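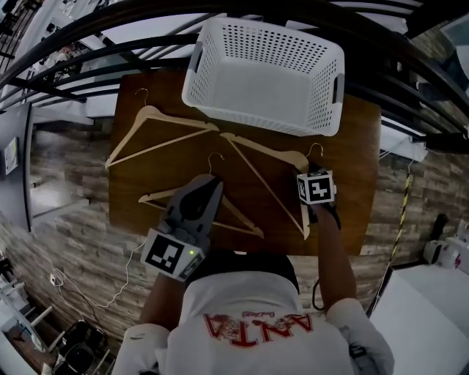 Hanger sorting layout: table, basket at the far edge, wooden hangers on the near half.

Rekalard Closet Tasks: Hangers and Basket

README

Overview

Rekalard Closet Tasks is a collection of short tabletop recordings of laundry-room chores. This folder covers one chore, collecting clothes hangers from a table into a basket. Other folders in the collection cover folding towels, pairing socks and stacking boxes, and each has its own README. The folder holds 500 episodes recorded at 2 sites, Butberg and Ondbridge. Layout and item rules are the same at both.

Items

Hangers: light wood, triangular frame with a crossbar, curved metal hook. No clips, no padding, no trouser grips. Hangers with a loose hook are taken out of the set and logged in items.txt.

Basket: white plastic, rectangular, rounded corners, rows of small round holes in the sides, a recessed handle slot on each short end. The basket is empty at the start of every episode.

Table: wooden top, warm brown, slightly glossy. No cloth or mat is used. The top shows reflections at some times of day, and the Ondbridge episodes recorded after 4 p.m. are the worst for this. They are marked glare=1 in the index.

Task definition

Start state: basket at the far edge of the table, hangers lying flat on the near half. Hangers may point in any direction and may overlap. A hanger may not rest on the basket or stick out past the table edge by more than half its length.

Goal state: all hangers inside the basket, nothing left on the table. Hooks may rest on the rim as long as the crossbar is below it. Order and orientation inside the basket are not scored.

An episode ends when the last hanger is released or when the person steps back from the table. Dropped hangers may be picked up from the tabletop. A hanger that reaches the floor ends the episode.

Overlapping hangers

The overlap field in the index takes three values.

none - no hanger touches another
touch - frames in contact, no crossing
cross - one frame lies across another

Crossed hangers account for most of the slow episodes. A hook caught under a neighboring crossbar will drag the second hanger along, and annotators have marked these segments as "tangle". A tangle that clears without a separate motion keeps the label. There are 59 episodes with at least one tangle segment.

File layout

index.csv - one row per episode: id, site, overlap, glare, outcome
episodes/ - one subfolder per id, containing video and segment labels
items.txt - hanger and basket log, including replacements
CHANGES.txt - version notes

Segment labels are reach, grasp, lift, place, release and tangle. Times are in seconds from the first frame. Tangle may overlap with lift, the others do not overlap.

Known issues

The holes in the basket wall produce a moire pattern in downscaled video. Use the full-size files if basket edges matter.

Light wood on a brown top separates well in most lighting, but the thin metal hooks do not. Hook outlines should be treated as approximate.

Clothing worn during recording was not standardized. Printed shirts appear in the data and have not been masked.

Several early Butberg rows had the touch and cross values swapped. Fixed in the December release. Older copies of index.csv should be replaced.

Citation and contact

Cite as: Chávez, Rekalard Closet Tasks, Hangers and Basket, version 2. Report label errors with the episode id and the start time of the segment.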